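The Case for Taping Your Table

I have been putting blue tape on furniture since February, and I would like to explain myself before my sister does it for me.

It started with the sewing table in the back bedroom. The table isn't small. It's a big old thing that came out of a school sale in Ternthorpe, and it took two of us and a borrowed van to get it home. For years everything I owned drifted across it. Buttons went toward the window, scissors went under things, and a bag of wooden blocks I was supposed to be painting for my niece's birthday sat in the middle until she was, frankly, too old for blocks.

Then I took a Saturday class from Isabelle Gill. It was called Surfaces, which is a terrible name for a class, and I nearly didn't go. There were nine of us in a room over the Gagnon hardware store, and Isabelle handed each person a roll of painter's tape and told us to divide up our worktops into squares before we were allowed to put anything on them. No sorting. No bins yet. Just lines!

I thought it was silly right up until I put a spool of thread down and felt (this is embarrassing) that it had landed somewhere. It had a square. When I moved it, I noticed I'd moved it. I went home that night and did my own table before I took my coat off.

Since then I've been collecting gridded tables the way other people collect covered bridges. The best ones belong to people who sort or pack or put things together all day, and they all have their own opinions about what should go under the tape. Mine is kraft paper. It's cheap, it takes the tape nicely, you can scribble on it, and when it gets ugly you pull up the whole business and start over. Add one bin and you've got a place to work.

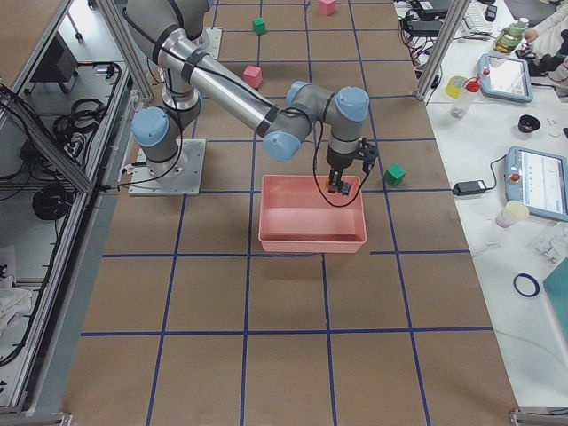
About that bin. Get one and only one, at least to start. My first try had 3, labeled, with a fourth on order from Modow, and all I did was shuffle stuff from one to the next and call it a system. With a single bin there's a single question, in or out, and I can answer that even before coffee. Go for something open, with sides low enough that you can see what you've dropped in there. A color you'd never pick for your living room is perfect, because you'll always find it. Mine is salmon pink and looks like it came free with a beach vacation.

The size of the squares is where people get stuck. I started with squares the size of a paperback and it was like living on a chessboard. I couldn't put a cereal bowl down without crossing a border. Now I use my own hand, fingers spread, plus a thumb. Martti Ojala, who builds dollhouse staircases and has the steadiest wrists I've ever seen, goes bigger than that and says a square ought to hold a thing and the shadow of the thing. I love that, and I have no idea how he measures it.

What goes in the squares? Whatever you've got out. When I was learning, Isabelle had us practice with little blocks and cubes in two colors, and I still think that's the nicest way in. Scatter them. Leave them alone for a minute and look. Then put them away one at a time, and don't let yourself scoop. Scooping is how I lost the good thimble. You'd be surprised how long it takes a grown woman to pick up a few cubes slowly, and how calm she is by the end of it.

I should say that my husband thinks it looks like a crime scene. He has a point — the blue does get kind of loud under a bright lamp. We ate Thanksgiving pie off a gridded table and my mother-in-law kept her plate strictly inside her own square the entire time. I couldn't tell whether she was being polite or making a remark.

Anyway, I wrote a short piece about all this for the Undellow newsletter last spring, along with my case for two colors and one bin, and my inbox got lively.

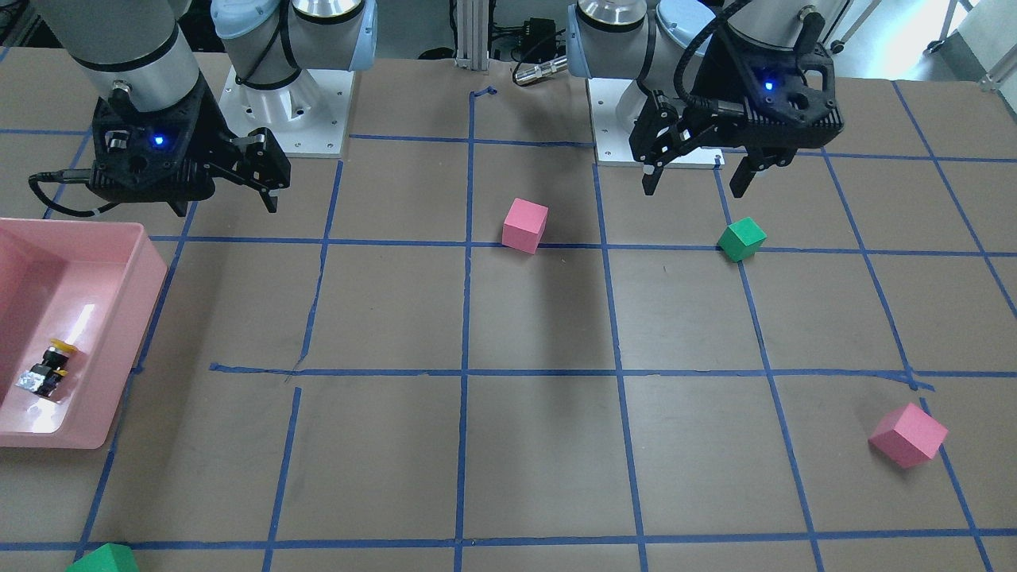 Sheldon Chisholm wrote back that the lines are fine but I'd skipped the hard part, which is the back edge. "You reach for what's close," he said, "and the far row turns into a museum." He'd taped his whole bench and found he only ever used the front half of it. His fix was to clear from the back every night, before touching anything near him, and he'd stuck with it for 21 days when he wrote.

I tried it. He's right, darn it. My far row had a dried-up glue stick, a zipper still in its package and a birthday card I never mailed. I work back to front now and I've quit arguing.

Mahtab Fallahi sent me the other letter I think about a lot. She uses her grid for jigsaw puzzles, and her rule is that a crossing, the spot where the lines meet, is for the important thing and nothing else. Squares are for the everyday stuff. So her reading glasses sit on a crossing, and so does the lid of the puzzle box. I'd never given the crossings any thought at all! I'd been treating them as the place where my tape job looked worst.

I went around my table that evening deciding what deserved one. The pincushion, sure. The seam ripper, no, it hasn't earned it. My big yellow push button sits on one now, right where my hand goes when I'm done for the night, and I've stopped feeling around for it in the dark like a burglar.
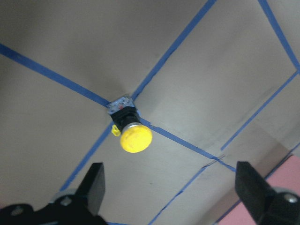 You can also run your lines on a slant if your table sits crooked to your chair, as mine does. Tape doesn't care about the walls of the room. Sit down where you really sit, put your arms out, and lay the first strip to suit your elbows. Everything else follows from that one, so take your time over it and pull it snug. Rub it down with the back of a spoon. Vojtěch Jelínek swears by a credit card, but I've bent one that way and had to explain it at the bank.

As for upkeep, I give it one go-round every month or so. Corners lift first, then the long strips where your sleeves rub. I don't patch anymore. A patch on a patch makes a little bump, and a bead will find that bump and roll straight to the floor. Pull the strip and lay a new one. I'm on my second table's worth now, and there's a spare roll in the drawer, plus another in the car, in case I visit somebody with a nice big dining room.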